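# The Slow Business of Drying Lumber

Kuvport has one lumber kiln, and it holds 22 cubic meters of board at a time. The building is low, block-walled and insulated on the inside with foam panels under aluminum sheet. Two fans at the back push air across the stack, reverse direction on a timer, and push it back again. Most of what the kiln does is wait.

Green oak comes off the saw holding a great deal of water, part of it loose in the cell cavities and part bound in the cell walls. The loose water leaves first and changes the size of the board very little. Shrinkage starts at the fiber saturation point, when the cell walls begin to give up their share. A flat-sawn oak board will then lose far more of its width along the growth rings than across them, and that difference is the source of most cupping.

The kiln schedule is a table that ties temperature and humidity to the moisture content of the wettest boards in the stack. Running ahead of the table dries the shell while the core is still swollen. The shell stretches, sets in that shape and later resists the core as it shrinks. Mills call the result casehardening, although the surface is no harder than before. The stress shows when the board is ripped and the two halves close on the blade.

Sawyers in the Kidoscombe valley, upstream, mostly skip the kiln. Their boards go outdoors on stickers, under a tin roof with the sides open, and stay until they stop losing weight. The usual rule is a year for each inch of thickness. In a dry summer thin pine can be ready by July, and in a wet one it can sit at 20 percent with mold on the underside.

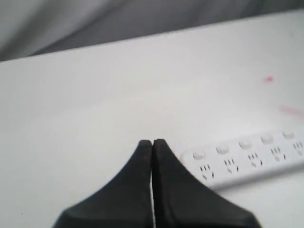

According to Thorlacius, air drying is not gentler by nature, and a hot wind in spring will check an oak stack worse than any kiln run by a competent operator. The valley's good results come from shade cloth and sealed ends, in this view, and a yard without either should expect to lose the outer layer of every pile.

End sealing is cheap. Water moves along the grain many times faster than across it, so an uncoated end dries first, shrinks first and splits. A wax emulsion brushed on the day of sawing prevents most of it. Coating a week later seals in cracks that have already opened.

Measurement causes more argument. Pin meters read electrical resistance between two points and need correction for species and temperature. Pinless meters depend on density and can be fooled by a damp surface. The oven test is slower and settles disputes: weigh a small section, dry it just above the boiling point of water until the weight holds steady, and divide the loss by the dry weight. A section that goes in at 1000 grams and comes out at 723 had a moisture content of 38 percent.

The Wurnberg schedule, which Kuvport uses for thick stock, adds a conditioning stage at the end. Humidity is raised sharply for 4 hours so that the shell takes on moisture and relaxes. Operators then cut a fork-shaped test piece from a sample board. If the prongs stay straight, the load can be cooled and pulled. Prongs that bend inward mean another round of steam.

Storage afterward gets less attention than it should. Kiln-dried stock left in an unheated shed will climb back to the moisture level of the air around it, and a floor laid from it will open up in the first heating season. Kuvport wraps its finished packs and marks the final reading on the end of each one in grease pencil.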